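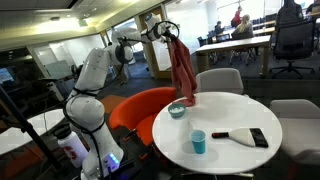

Table clearing is the wrong thing to sell

July 29, 2018

Kenance wants $1112 a month for a robot arm that tidies tables. The package is called Plorine, and it comes with the arm, a gripper, a set of taught routines and a support line. I run the shared floor of an office building, I have sat through two demos, and I have read the contract all the way to the end. My opinion is that the arm is good, the price can be defended, and the service is aimed at the wrong job.

The pitch goes like this. People leave cups, bowls and crumbs on the round tables. A cleaner comes through twice a day. Between those visits the tables look bad and people avoid them. Plorine is supposed to fill the gap. The arm lifts a cloth, wipes, puts the cloth down, and deals with whatever else has been left out.

A cloth is a hard thing for a machine to handle, and I give Kenance credit for starting there. A cup has one shape. A cloth has a new shape every time it is picked up, and it hangs differently depending on where it was pinched. When the gripper has a red rag hanging in folds beside a bowl of little white pieces, the question for a buyer is what the rag does on the way down. If it drags across the bowl, there is a bigger mess than before. I would want to see that one move many times over before I signed anything.

Then there is the matter of reach. A round table with chairs pushed in on several sides is easy for a person, who walks around it. An arm on a fixed base works from one side. The contract covers "the serviceable surface," and the definition on page 9 leaves out anything the arm cannot get to without moving furniture. In my building, chairs never stay where they are put. Somebody would have to straighten them before each run, and that somebody is already paid to clean.

Leif Bisgaard handles sales for Kenance in our area, and he answered my questions without dodging. He told me the arm can be taught a new table in 4 hours. I believe him. I also have tables that get moved every week, and a new position means another session. The contract includes 2 sessions a month. After that they are billed.

Compare this with Lytvynenko, which rents a similar arm with no routines at all. You teach it yourself or you hire someone who can. That is a worse deal for an office like mine and a better one for a school or a workshop, where the teaching is the whole reason to have it. Suvel sits between the two, with a small library of motions and no promise about results. Neither company says it will keep your lounge clean -- I think that shows good sense.

What I would pay for is narrower. Give me an arm at one bench that stays put, with the same brush, the same cup and the same cloth every day. Sorting returned dishes at a counter would suit it. So would wiping down a sample station in a lab. Kenance has people who can build that, and the hardware looks ready for it.

Bisgaard asked whether I would take a trial starting next May at half price. I said I would if the contract named a single table and bolted it to the floor. He is checking.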